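Is a "lifetime" warranty on a refurbished server worth paying extra for?

Posted by Briduser in Buying and Selling

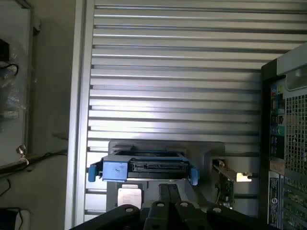 Denuvetti replied:
Lifetime of what, though? I'd get that answered before handing over a penny. When I asked a seller the same thing, "lifetime" meant the period in which they still stocked the parts, and they decided when that ended.

Briduser wrote:
Fair point, I should have given more detail. I'm after a second-hand server for a small office. The shop (Hinojosa, they only sell online) wants 2755 for the machine with the normal 12 months, or a fair bit more with "lifetime cover". The salesman was very keen on the second one, which put me off slightly. The terms run to 16 pages and I gave up at page 7. Has anybody claimed on one of these and got anything back?

Denuvetti replied:
Go back and read the rest. The exclusions are nearly always near the end. Look for "consumable" and see whether they've put drives, fans and batteries under it. If they have, you're paying to insure a metal box. Also check who pays the courier, and whether you get a repair or just credit to spend in their shop. I'd take the 12 months and put the difference in a savings account.

Anden replied:
never had a problem with mine, had it 4 years. didn't buy the cover. didn't buy it from them either so not sure that helps

Briduser wrote:
Found it, page 14. Drives and power supplies both count as consumable. I've asked them for the price without the cover and they've gone rather quiet.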